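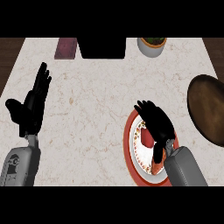

Bresano Court Residents' Association, Lettings and Sales Group

From: Gráinne Buckley
To: residents list
Date: August 30, 2026
Subject: Re: Service charge figure in the sales pack

Florence, thanks for raising it. I have been through the papers from Després and can answer most of what you asked.

The figure of 1,960 pounds is the service charge for a full year on a two-bedroom flat. It covers the buildings insurance, the lift contract, cleaning of the stairs and the gardens. It does not cover the reserve fund, which is billed separately in October. The old sales pack ran the two together on one line and that is where the confusion came from. Anyone who bought off plan will have the older version. Please don't pass it on to a buyer or a tenant.

On the parking: the spaces on the Onder side are let with the flats and cannot be sold on their own. The lease is clear about this (schedule 2, under "Rights granted"). Visitors' spaces are not allocated to anyone. If your agent has put "two spaces" in the particulars, ask them to change it before the viewings start.

Thomas Piras at Després will send a corrected pack to anyone selling. He needs your flat number and the name of your solicitor. Allow two weeks. He has said there is no fee for the corrected pages, only for a full new pack.

I can't answer the question about the ground rent. Diane Leclerc dealt with it when the second block was handed over and I have written to her. I'll post her reply when I get it.

For those letting, Yvette Morin has the current form for registering a sub-tenant. It should go in before the tenant moves in. Three flats on the Stokholm side have no form on file, and she will be writing to the owners.

Gráinne

On Friday Florence Perron wrote:
> Hello all,
> We are putting our flat on the market next month and the agent
> has asked for the yearly service charge. The pack we were given
> says one thing and the last demand says another. The gap is about
> a fifth, so it matters to a buyer.
>
> Does anyone know which is right? Also, is the parking space ours
> to sell with the flat or separately? The agent thinks separately
> but could not say why.
>
> Last thing, has the ground rent been fixed or does it still go
> up? Our solicitor says she can't find the deed that changed it.
>
> Thanks,
> Florence

--
To leave this list, send a blank message with "unsubscribe" in the subject line. Replies go to everyone on the list.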